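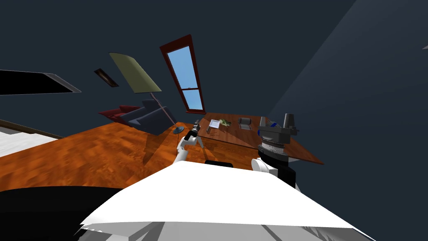
Wooden floor and table, seen at a slant.

Search this site Enter keyword Go

How Your Body Keeps Its Balance
Appiah Youth Fitness Library, for readers in grades 3 to 5

Balance is the skill of keeping your body steady. You use it when you stand on one foot, ride a bicycle, or stop quickly in a game of tag.

Your brain needs news about where your body is. Some of it comes from your eyes. More comes from your muscles and joints, which send signals when they stretch or bend. The rest comes from deep inside your ears.
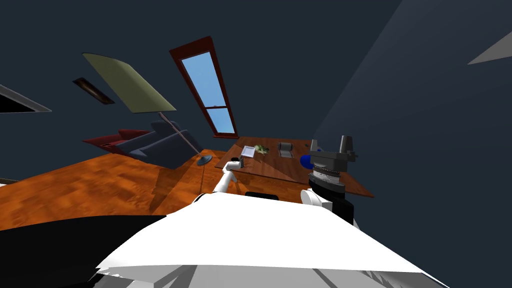
Standing steady also depends on how far apart your feet are. The area under and between your feet is called your base of support. A floor lamp has one too. The lamp near the window has a thin pole, and its round, flat base is much wider than the pole. When you place your feet apart, you make your own base wider. When you lift one foot, your base becomes small, and your muscles must work harder.

Inside each ear are three tiny curved tubes filled with fluid. When you turn your head, the fluid moves and bends very small hairs. The hairs tell your brain which way you are turning.

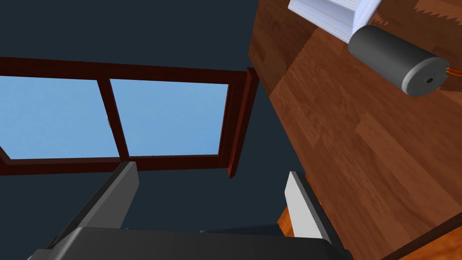
If you spin and then stop, the fluid keeps moving for a short time. Your ears report that you are still turning, while your eyes report that you have stopped. The mixed messages make you feel dizzy. Sit down until the feeling passes.

Practice helps. At the Prikamness summer program, 205 students practiced standing on one foot every morning in July. "Young athletes should start slowly and use a wall for support," says program director Ka-ming Au.
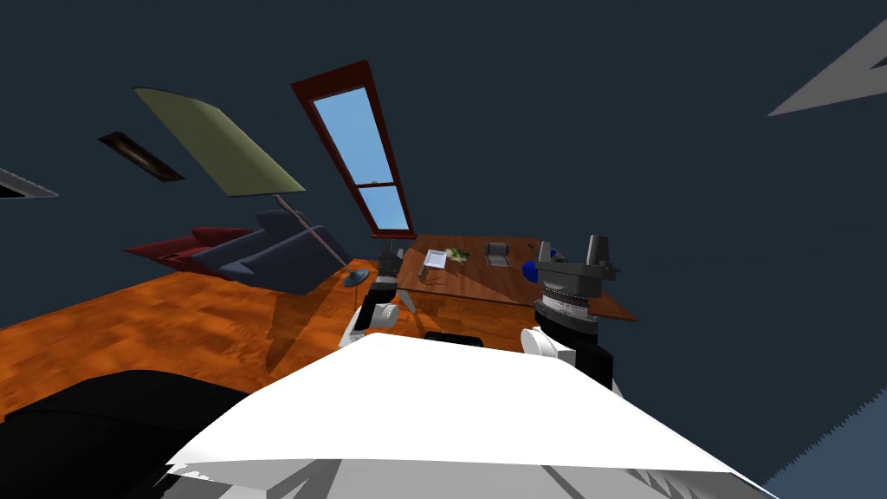
Try It Yourself

1. Ask an adult to stay nearby. Stand next to a wall on a floor that is not slippery.
2. Lift one foot and look straight ahead. Slowly count to ten.
3. Change feet and count again.
4. Keep one hand on the wall and repeat with your eyes closed. Notice what feels different.

Contact the Library | Copyright Appiah Youth Fitness Library | Back to top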